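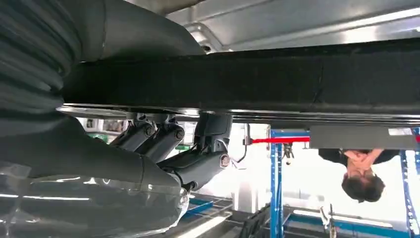 I've been meaning to write up my June coin fair for ages, and I'm so glad I went! Plincombe hall was heaving by ten, and I came home with two worn silver pennies (one bent, bless it) that Golnar Shahbazi let me have for £40 the pair. I do like a thing with its workings on show, like the round bolt heads on those grey metal fingers, and a worn coin is the same to me – you can see just where the die went wrong.

Ubaldo Rizzi had a tray of Suvoreck tokens too, and I dithered over them for so long that he went off and made tea.
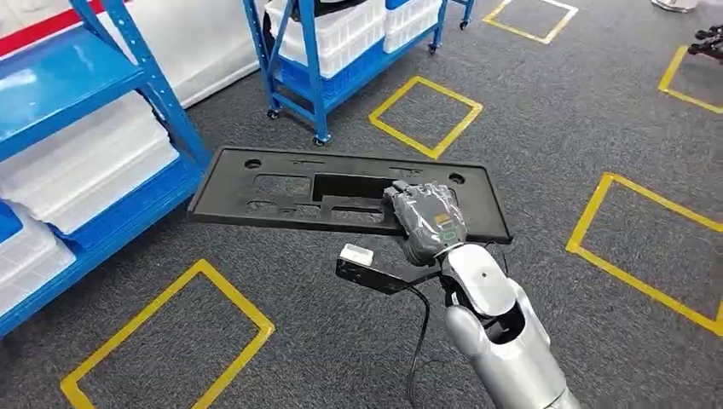
Still hunting

I need 7 more pennies to fill the page, so if any of you have spares tucked in a drawer, do write!

Home | My Coins | Fairs | Contact

Filed under: Hammered silver, Days out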